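How to Find Out Whether a Machine Can Tidy Your Desk Yet

By Ekaette Dauda

Short answer: some of it, slowly, while you stand there. The longer answer takes an evening and costs you nothing but patience. I use the same routine on every tidying system that comes through Keltstead, and it has yet to embarrass me as much as it has embarrassed the systems.

Step 1. Pick a dull chore

Clearing a mug counts. "Make the place nice" does not. Write the chore down in one sentence, and if the sentence has an "and" in it, you have two chores.

Step 2. Do it yourself with the grippers

Before you let the arm try, do the job by hand using the same fingers it will use. You will be clumsier than you expect. Rochelle Mercado, who can parallel park a bread van, needed 11 tries to coil a lamp cord this way.

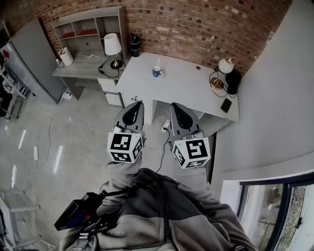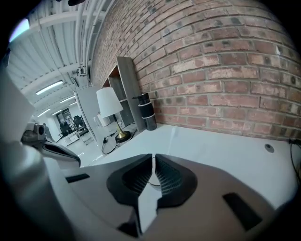 Step 3. Sort the desk by misery

Easy: a mug, provided you don't care about the stirring stick. Middling: a phone lying face down, which offers a fingertip almost nothing to get under. Hard: lamps, on account of the cords. A cord is attached to two places and has opinions about both. Leave cords for last, or for July.

Step 4. Let the machine have a turn

Give it 22 attempts from different starting spots. Move the mug a hand's width each time. A robot that only works when the mug is where it was yesterday is a very expensive coaster.

Step 5. Score it like a grump

Did you touch anything? Then it failed. Did you say "oh, so close"? Also failed. Our best run on mugs was 55 seconds per mug, and Leilani Iwasaki clears the whole desk in less, on the phone to her sister.

If yours does better, write down the settings before you change anything.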